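Gedex kitchen cell, README

Setup and upkeep notes for the arm on the white table. Quick version, will tidy later. Read the cable bit before you touch the wrist.

What's in the cell
One arm, one two-finger gripper, one wrist camera. Table, rail, toaster oven. Toy food and kitchen stuff live in the Wallin bin under the bench when not in use, lid on.

Power up
Main switch first, then controller, then camera PC. Wait for the ring on the wrist camera to light blue. If it doesn't, reseat the plug at the wrist end, not the PC end (been there twice).
Twist out the red e-stop button on the yellow housing. Clear the fault on the pendant. Home the arm at 10 percent speed, hand near the stop the whole way.

Mounting
Arm base bolts: check Sunday, quarter turn max. If one takes more than that, stop and tell me.
Holes in the tabletop are for the calibration plate. Don't put tape over them, glue gets in and the pins stick.

Calibration
Idik script, camera to base. Needs 20 poses, use the saved list. Takes a while. Rerun after any wrist knock or if grasps start landing to one side.
Result file goes in calib/, overwrite the old one. Old ones are useless and people keep loading them by mistake.

Cables
Black cables loop back from the wrist along the arm. Leave slack. Too tight and the camera drops out on big wrist turns, too loose and it catches on the oven. Turn the wrist end to end by hand after every re-tie and watch teh loop.

Gripper
Wipe fingers with a damp cloth, no solvent. Open/close 300 times after fitting new pads, then re-zero. Error 302 = fingers didn't reach zero, nearly always crumbs or a pad on backwards.
Spare pads are the Farnier ones, top drawer. One set left as of December, need to order.

Table reset
Plate top middle, toy banana left of it, colander below, mug and blue one to the right of the colander. Pot with spatula at the far left. Bottle start varies, see the task sheet. Doesnt have to be perfect, poses are meant to vary a bit.
Oven stays unplugged. Always.

Known problems
Glare off the table after lunch, pull the blind.
Arm parks too close to the oven top if you load the old home pose.
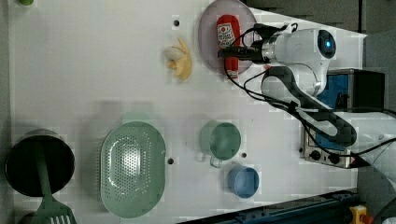

Gripper on the ketchup bottle, over the plate. 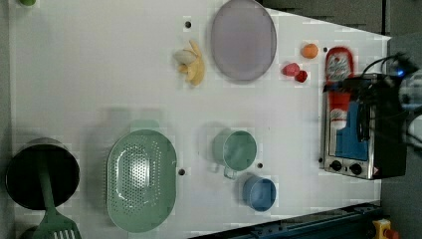 Maintainer: cell technician, Gedex

Changes
- new home pose, further from the oven
- error 302 note added
- pad count updated

To do: photo of the correct cable loop, label the drawers, find the missing hex key.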